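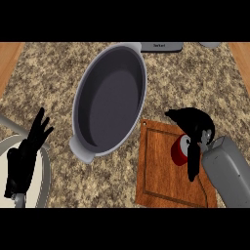

Filed under: List archive > Kitchens & Worktops
Posted 14/08/2024 by Morncombe list member

Re: sealing granite — how often??

> We had ours fitted in January and the leaflet says reseal every year.
> Neighbour says never bother. Fitter has stopped answering the phone.
> Is the Prolora stuff worth the money or will any old sealer do?
> Also there's a dull patch by the hob, is that the stone or me?

Quick one, got to be out the door in a minute.

Do the water test first. Few drops, leave it 4 minutes, wipe. Dark mark left behind = needs sealing. No mark, leave it alone. Ours went years between coats.

Used Prolora last time, fine, bit smelly. Paid 100 quid for the big tin which was daft, hardly touched it. Small one will do you. Thin coat, buff it off before it dries or you'll get streaks — ask me how I know.

Dull patch sounds like old sealer or limescale. Washing up liquid and warm water, soft cloth. NO vinegar, no lemon, and none of teh cream cleaners.

Fitter — write to them, keep a copy. Guarantee should be with your recipt.

Can drop the rest of my tin round if you're this side of Morncombe.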